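Neighbourhood Recycling Habits in Haugen: Final Report
Tâm Trình and Khôi Đào
Supervisor: Tharindu Munshi

3. Method

A paper survey was delivered to 1,428 households in February. Each household received one form and a prepaid envelope. Residents were asked which materials they sort, where they store them between collections, and whether they had read the council calendar. Returned forms were entered twice, by different students, and the two sets were compared.

4. Results

Residents of detached houses sorted more materials than residents of apartment buildings. Lack of storage space was the reason most often given for not sorting. Soft plastics caused the greatest confusion, and many respondents placed them in the paper bin.

5. Limits of the Study

The form was offered in English only. Households that already recycle may have been more willing to reply. The authors recommend that a future study include a translated form and visits to the larger apartment buildings on Adport Road.

Contact the program office | © Haugen College | Back to top

This site uses cookies. Accept | Manage settings

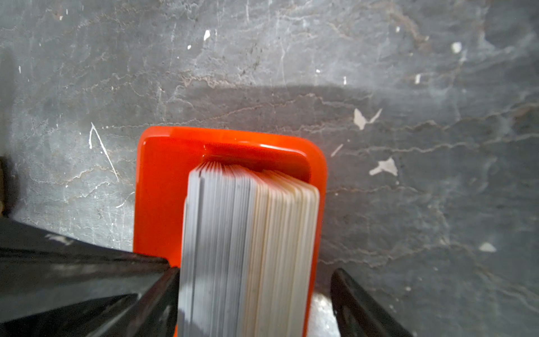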